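Cahier d'atelier, édulcorants, page 13
2019-08-09

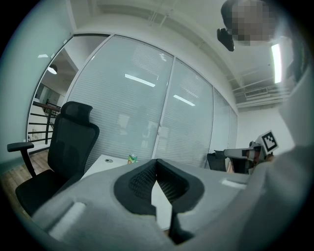 Reprise du sirop de citron sans saccharose, celui que Clistwood nous réclame pour octobre. Le cahier des charges tient en une phrase : « le goût du sucre, sans le sucre, au prix du sucre ». J'ai relu la phrase trois fois, confortablement calée contre un dossier en maille avec appui-tête, le genre de fauteuil noir qui encourage à réfléchir longtemps et à peser peu. Je me suis quand même levée pour peser.

Essai A : érythritol seul. Pouvoir sucrant trop court, comme prévu, et cet effet de fraîcheur en bouche qui fait penser à un dentifrice de bonne famille. Cristaux au fond du flacon après une nuit au frigo. Marty soutient que ça se rattrape à l'agitation. Marty n'a pas eu à nettoyer le flacon.

Essai B : érythritol + stévia (lot Hurero, sachet entamé, bien refermé cette fois). Attaque correcte, puis la réglisse arrive et s'installe. Baissé la stévia de moitié : la réglisse reste, c'est le sucré qui s'en va.

Essai C : allulose, 323 g pour le litre. De loin le plus agréable, corps, rondeur, presque pas d'arrière-goût. Deux ennuis : le sirop fonce dès qu'on chauffe un peu fort, et l'allulose n'est pas autorisé chez nous comme ingrédient. Je le garde comme témoin, pour savoir ce qu'on rate.

Essai D : sirop d'agave, à la demande du client, qui le trouve « plus naturel ». Index glycémique bas, certes, mais c'est surtout du fructose, et on remplace un sucre par un autre avec une plus jolie étiquette. Je l'ai écrit plus poliment dans le mail.

Acidité : j'ai monté le citrique sur B, ça masque un peu l'amertume. À refaire avec du malique, qui traîne plus longtemps en bouche et devrait couvrir la fin.

Dégustation en aveugle avec l'équipe Clernetari, 3 verres chacun. C devant, B ensuite, D jugé « très bon » par ceux qui sucrent déjà leur café deux fois. A a été comparé à un glaçon.

À faire :
- B avec malique, et un soupçon de fibre pour le corps
- redemander à Hurero la fiche du lot de stévia
- chiffrer B pour 3000 bouteilles avant de promettre quoi que ce soit
- étiqueter le flacon du fond, quelqu'un l'a pris pour de l'eau

Capucine Coste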